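Teleop demos for soft stuff: worth the hours?

gantry_moth
We're 700 demos into the cushion task by remote control and the policy still squashes pillows into the chair back. The Trutmont people say keep collecting. Anyone else got past this?

Pell_4
How many operators? We had 12 and every one of them grabbed differently. Cut it to two and it got better.

gantry_moth
Seven. All trained the same way, supposedly.

oldservo
"Trained the same way" means they watched the same video. I don't believe more demos fix this. You can't feel anything through the leader arms, so people push until it looks right, and the robot learns to push.

Pell_4
Disagree. Prarkham published 1,693 demos on bedding with no force feedback and it worked fine.

oldservo
Worked fine on their bed, in their lab. Has anyone run it on a different bed?

Pell_4
Zhong did, in November. Dropped a bit, still usable.

oldservo
"A bit". Right.

gantry_moth
Moving them by hand isn't an option on our arms, before someone says it. Here's the sort of start I mean, velvety tub chair, white pillow leaning on the back, right gripper up against the side of it.

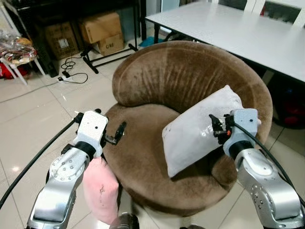 From the head view I can't tell a decent pinch from a shove, and I doubt the policy can either. The Dastden wrist cameras might help but I'm not paying for a set on the strength of a sales video.

oldservo
Borrow one pair first. And bin the bad demos before you record any more.

Pell_4
Bin them by whose judgement though?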